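Nonprofit Law and Practice
Unit 6: Restricted gifts and online appeals

Reading before class: the Valderrama packet, both parts. Bring your notes on the Lomside pantry appeal.

1. What makes a gift restricted

A gift is restricted when the donor limits its use, in writing or by answering an appeal that names a use. The wording of the appeal matters more than what the board had in mind. If the page says "for the new freezer," the money is for the freezer.

An unrestricted gift can go to rent, wages or anything else within the charity's purpose. A board can set unrestricted money aside for a project, but it can also change its mind later. It can't do that with a restricted gift.

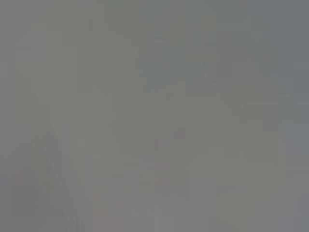

Fig. 1. Gray tones, no detail.

2. The Lomside case

In October the pantry opened an appeal on Stesora for a walk-in freezer. The goal was $800. It drew 152 gifts and closed well over the goal. The page said nothing about extra money. The director, Gervasio Cisternas, used $352 of the surplus for van repairs.

Points to work through:
Did the appeal create a restriction on the full amount, or only up to the goal?
Would one added sentence on the page have changed the answer?
Who can release the restriction? Look at donor consent first, then the court route in part 2 of the packet.
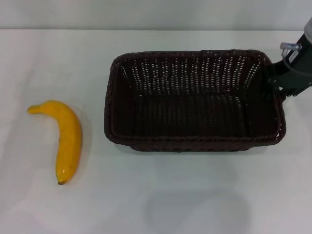
Fig. 2. Banana and woven basket on a white tabletop.

3. Platform terms

The platform's terms are a contract between the platform and the organizer. They may set refund rules and payout dates. They don't replace state law on charitable gifts, and a donor who never read them can still complain to the state.

Fees come out before payout on most sites. Record the full gift as income and the fee as an expense. Receipts show the full gift.

4. For next time

Write one page on the Vila memo. Say which gifts you would treat as restricted and quote the words you rely on. Send it to In-ho Ryu before class. Late papers lose one grade step.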